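Rosano Shirt Print - Frequently asked questions

How do I place an order?
Write to us with the number of shirts, the sizes and the text you want. Hubert Kozłowski answers all messages for teams, usually in 2 days.

What is the smallest order?
One shirt is possible. From 28 pieces you get the team price.

Do you print on shirts which I bring myself?
Yes, if they are new and washed once without softener. We can not replace a shirt you brought if the fabric does not accept the print. 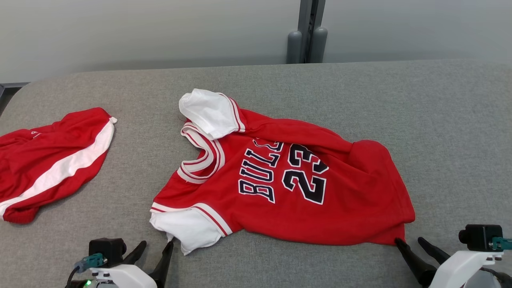
Red jersey with black letters and number, white outline.

Can each player have a different number?
Yes. Please send a list with name, number and size in one file. Check the spelling well - we print exactly what is in the list.

How should I wash the shirt?
Turn it inside out and wash it at low temperature. Do not iron on the print and do not use the dryer.

Do you send abroad?
Yes, with Erport. The cost depends on the weight and you will see it before you pay.

Can I return a printed shirt?
Only if we made a mistake. Shirts without print can be returned if they are not worn.

When is the workshop closed?
In the first week of September. Orders which come in this time are answered after we open again.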